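このサイトでは利便性向上のためCookieを使用しています。閲覧を続けると同意したものとみなします。 同意する 設定を変更

講義資料を検索 キーワードを入力 検索

ロボット実習II 第7回講義ノート
シミュレーション実験の作法と安全規則

2021年2月2日 更新

前回の宿題(座標系の変換)の解答は別ファイルにあります。符号を間違えた人がかなりいたので、第2問だけは必ず見直しておいてください。手先座標系のZ軸がどちらを向いているか、紙に描いてから式を書く。これだけでミスが激減します。

今回は「規則」の話です。退屈そうだと思った人、ちょっと待ってください! 規格や作法は、先人が痛い目にあって積み上げた知恵のかたまりで、読み方がわかると本当に面白いのです。私は学生のころ規格書を辞書のように引いていましたが、ある時期から通読するようになって、設計の見え方がすっかり変わりました。

1. 規格の地図をもつ

まず大づかみに。ロボットまわりの安全規格は階層になっています。

A規格(基本安全規格):すべての機械に共通する考え方。代表はISO 12100で、リスクアセスメントとリスク低減の原則が書いてあります。
B規格(グループ安全規格):多くの機械で使える安全機能や保護装置の話。制御システムの安全関連部を扱うISO 13849-1、非常停止のISO 13850など。
C規格(個別機械安全規格):特定の機械の話。産業用ロボットならISO 10218-1(ロボット本体)とISO 10218-2(システムと統合)。

これに加えて、協働運転についてはTS(技術仕様書)のISO/TS 15066があります。人と接触しうる場面での力や圧力の考え方が載っていて、課題研究で協働ロボットを扱う班は必読です。

国内では労働安全衛生規則にも産業用ロボットの条文があり、教示や検査の作業に就く人には特別教育が必要になる場合があります。この授業の受講だけで特別教育を修了したことにはなりませんので、勘違いしないように。インターンに行く人は受け入れ先に必ず確認すること。

2. リスク低減の順番

ISO 12100で一番覚えてほしいのは順番です。

(1) 本質的安全設計方策
(2) 安全防護と付加保護方策
(3) 使用上の情報

先週のレポートで、最初の対策に「注意書きを貼る」と書いた班が複数ありました。気持ちはわかるのですが、注意書きは(3)です。挟まれる隙間をなくせないか、速度や力を下げられないか、作業台の高さを変えたら手を入れずに済まないか。そこを考え抜いてから柵やインターロックに進み、残ったリスクを情報で伝えます。

リスクの見積りには、危害のひどさと発生確率の両方を使います。発生確率のほうはさらに、危険源にさらされる頻度、危険事象の起こりやすさ、避けられる可能性に分けて考えます。班で点をつけるとだいたい意見が割れます。割れたら多数決にせず、どの場面を思い浮かべて点をつけたのかを互いに説明してください。そこで見落としが出てくるんです、面白いことに。

3. シミュレータでも規則は要るのか

要ります! 毎年「画面の中なら何をぶつけても平気では」と質問が出ます。たしかに怪我はしません。ただ、シミュレーションで身についた書き方は、そのまま実機のプログラムに出てきます。関節限界を無視した軌道、最高速度のままの接近、中断処理のないループ。実機室でヒヤリとした場面を振り返ると、多くはシミュレータの段階でコードに入っていました。

当講座のシミュレーション環境Hinachでは、次の規則で統一しています。

3.1 単位と座標系
長さはm、角度はrad、力はN。例外はありません。設定ファイルにmmや度が混じっていたら、その場で直してコミットメッセージに残すこと。座標系は右手系、原点と軸の向きはREADMEの冒頭に図で示します。

3.2 初期姿勢と退避姿勢
プログラムは必ず初期姿勢から始め、退避姿勢で終わります。退避姿勢は、グリッパが作業台上のどの物体の上にも残らない位置に置きます。途中で例外が出たときにどこへ逃げるかも書いておきます。

3.3 接近は二段階で
対象物の真上に「接近点」を置き、そこまでは関節空間で移動、そこから先は直線補間で低速に下ろします。接近点で一度止まり、対象の位置を読み直してから下降してください。接近点を省いた軌道は、隣の物体を指先で倒す原因の筆頭です。

3.4 干渉確認の対象
アームと作業台だけ見て安心しないこと。支柱、肘の近くに張り出した筐体、指先、それから把持した後の物体も確認の対象に入れます。把持後の物体を忘れる班が本当に多い!

3.5 乱数と記録
乱数の種は固定して記録します。試行ごとに、種、初期配置、成否の判定結果、中断理由を一行で残します。判定条件は実験の前に文章で決め、途中で変えたら試行番号も振り直し。再現できる実験は、あとで自分を助けてくれます。

4. 既定回数と打ち切り

Hinachの演習課題は1課題につき51試行を標準とします。半端に見えますが、先頭の1回は動作確認用で集計から外すため、集計対象は50回になります。途中で設定を直したくなったら、いったん打ち切って最初から。良い結果だけつなぎ合わせるのは禁止です。

1試行の上限は2,000ステップ。上限に達したら「時間切れ」と記録し、失敗とは別の欄に入れます。時間切れと把持失敗では直すところが違うので、混ぜてしまうと原因がたどれなくなります。

5. 文字ブロック課題での適用

では、規則を実際の画面に当てはめてみましょう。6関節アームと平行グリッパを使う、文字ブロックの配置課題です。作業領域は茶色い段ボールの四角い板で、この上に載っているかどうかが判定の基準になります。

着目してほしいのは、板の上に斜めに並んだ三つのブロックと、板の外に一つだけあるブロックの関係です。「板の上」とは何を指すのか。ブロックの中心が板の内側ならよいのか、底面全体が収まる必要があるのか。三つのうち二つは板の角に近い位置にあるので、定義しだいで余裕の大きさが変わります。演習では「底面全体が板の内側」を採用します。

また、板は作業台に対して斜めに置かれています。台の座標軸で範囲を切ると角の部分で判定を誤るので、板の座標系に変換してから内外を調べること。前回の宿題がここで効いてきます!

影にも気をつけましょう。アームの影が作業台の広い範囲に落ちています。カメラ画像から色で物体を切り出す班は、影の中と外で閾値が通用するかを両方試してください。 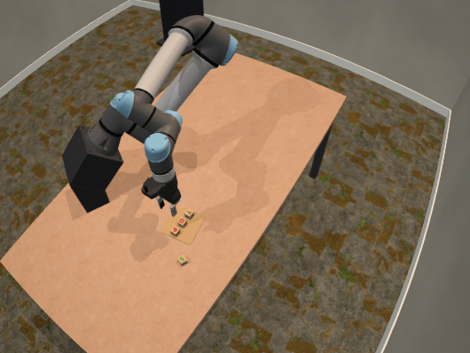
6. 実機に移る前の確認

実機演習はWernosdale棟の実機室で行います。シミュレーションで動いたプログラムを持ち込む前に、次の7項目を班で読み上げて確認します。声に出すのが大事です。黙読だと、目が勝手に飛ばします。

・非常停止ボタンの位置を全員が指させる
・速度の上書き設定が低速になっている
・可動範囲に人、鞄、飲み物がない
・工具とグリッパの固定を確かめた
・作業台の寸法と高さをモデルと照合した
・退避姿勢まで一度、空動作で通した
・操作者と監視者の役割を声に出して決めた

監視者は画面を見ません。ロボットと人だけを見ます。操作者が「動かします」と言い、監視者が「どうぞ」と返すまで起動しないこと。この掛け合い、最初は照れますが、三回もやれば自然になります。

非常停止を押したことで減点はしません。迷ったら押す。押したあとは原因を記録し、復帰の前に監視者ともう一度確認します。

7. 課題

(a) 文字ブロック課題について、3.1から3.5の規則に対する適合表を作成する。不適合があれば、該当行と修正案を書くこと。
(b) 「底面全体が板の内側」を判定する関数を書き、板を回転させた場合の試験を添える。境界上に辺が重なる場合の扱いも明記する。
(c) 同じ作業を実機で行うと仮定してリスクアセスメントを行い、低減方策を2節の順番で並べる。

提出先は講座サーバのZilutthorpeフォルダ。班ごとに一つ、PDFとコードを同じ階層に置いてください。ファイル名に全角スペースを入れないこと(毎年これで自動採点が止まります)。

参考:Baldursdóttir文庫の書架に規格の閲覧用冊子があります。貸出不可、複写は窓口で相談。ISO 12100は対応するJIS B 9700から読むと入りやすいです。用語の定義の章を飛ばさずに読んでみてください。「危険源」と「危険状態」の違いがわかるだけで、(c)の表がぐっと書きやすくなります。

次回は把持力の見積りと摩擦。電卓を持ってくること。

お問い合わせ | サイトポリシー | © ロボット実習講座 | ページの先頭へ戻る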